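# About Voltstead

Voltstead is a home-skills school. We teach laundry, bed making, folding and everyday tidying to adults and older teenagers, in small groups, on full-size furniture. The school has four teaching staff and 32 places in each intake. The next intake starts in September.

We teach on the main floor of the Ciltthorpe building. It is one large open room with partitions and a gray floor, and most of the household work happens at one end of it, where the big bed and the front-loading washing machine are. Groups are kept small enough that each person gets a turn with the garment.

## What the bed is for

The bed is the first work surface in our laundry course. Most people don't own a folding table, and most of the folding in a real home gets done on a bed, so we start there. It has a beige sheet and a tall padded headboard, and we leave on it the sort of thing that collects on a bed during the day. Students learn to pick out the clothes first and deal with the rest afterward.

The first exercise is a long-sleeve top. Hold it up, let it hang, find the shoulders, then lay it down. 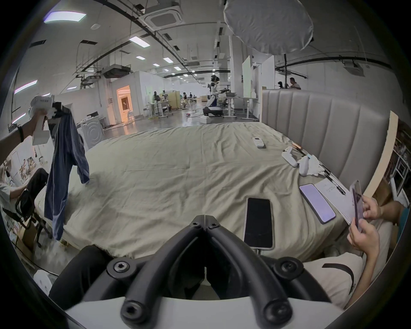
Shehata wrote to us after the spring course to say that the hanging step was the part that stuck, and that sleeves had always ended up inside out before. The same letter asked for more time on fitted sheets. We have added a second session on those, on Thursday evenings.

## How a course runs

Each course has 4 units, taken in order:

- Sorting and washing
- Hanging and drying
- Folding and putting away
- Beds and bedding

A unit takes two sessions. Students who already know the material can ask to skip a unit, except for the third. We have found that people who fold every week still benefit from it, mostly because they have only ever folded one way.

In the third unit, garments are deliberately handed over crumpled. A shirt that has already been smoothed out teaches very little. Students open the cloth, find an edge and work from there.

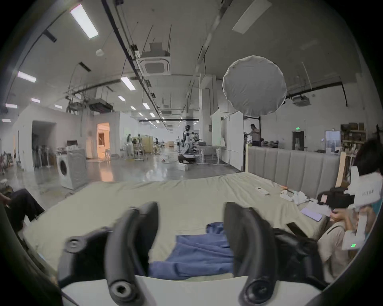 *Blue cloth on the bed at Ciltthorpe, not yet folded.*

We don't grade on speed. A student passes the unit when the folded piece can be picked up, carried across the room and put on a shelf without coming apart.

## Clearing a surface

Tidying is taught alongside laundry, on the same bed. Phones, chargers, papers and remotes are sorted into what stays in the room and what goes somewhere else. Cables come off the sheet before any bedding is changed. Papers are put in one pile and read later, at a desk.
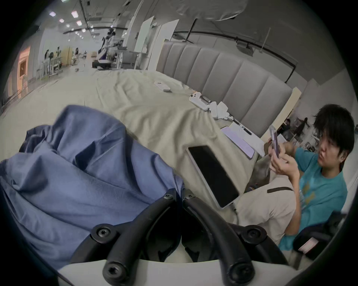
The order we use is the Jondine order, named after the street where the school held its first classes: electronics, paper, cloth, then everything left. It works on kitchen counters and car seats too, and students are asked to try it on one surface at home between sessions.

## Practical details

Course fees are $100 per unit, with bedding and garments supplied. To date, 1,102 people have completed at least one unit. Bring nothing except comfortable clothes and, for the last unit, one fitted sheet from home in whatever state it is in.

Visitors are welcome to sit in on a session before signing up. Ask at the Ciltthorpe front desk.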